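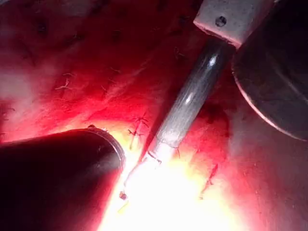 Mehrangiz Naseri objecte que l'on parle à tort du surjet comme d'un point de débutant, la régularité de la tension y étant plus difficile à tenir qu'en points séparés. L'usage des manuels francophones lui donne en partie raison : la suture continue y est traitée après la suture à points séparés, et le nœud d'arrêt fait l'objet d'un chapitre distinct.

La suture chirurgicale désigne le rapprochement des berges d'une plaie ou d'une incision au moyen d'un fil. Celui-ci peut être résorbable ou non, monofilament ou tressé. Il est le plus souvent serti sur une aiguille courbe, dont la forme permet de traverser les tissus par rotation du poignet ou de l'instrument.

Exercices sur tissu
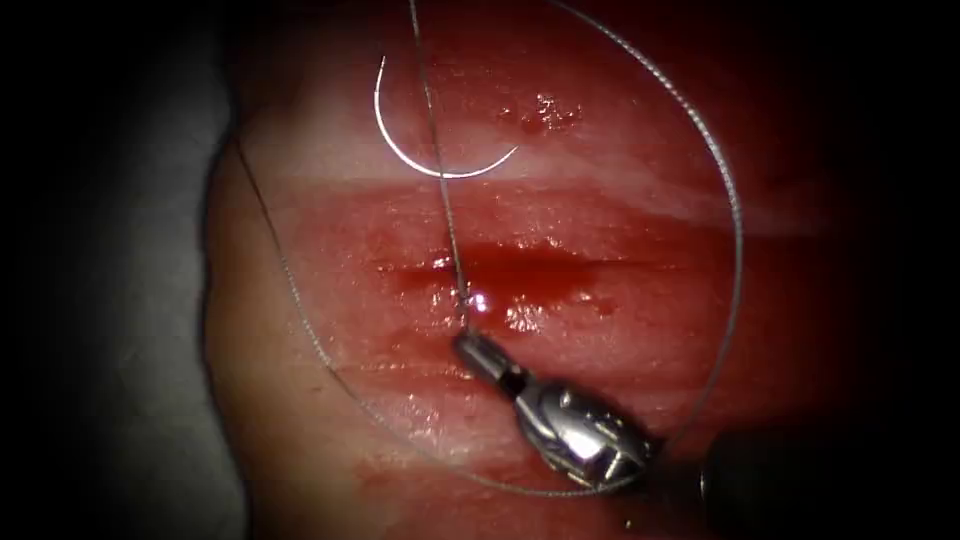
L'apprentissage du geste comporte une part importante de gestion du fil. Une longueur excessive favorise les boucles et les nœuds involontaires ; une longueur insuffisante empêche de nouer. Entre deux passages, l'aiguille peut être laissée sur le tissu, à l'intérieur d'une large boucle, tandis que l'extrémité d'un brin est maintenue droite par la pince. Le recueil Gronda, que l'on doit à Howard Stockdale, décrit 15 exercices de ce type, classés selon la longueur du fil.

Voir aussi : Aiguille chirurgicale ; Nœud chirurgical ; Porte-aiguille ; Surjet.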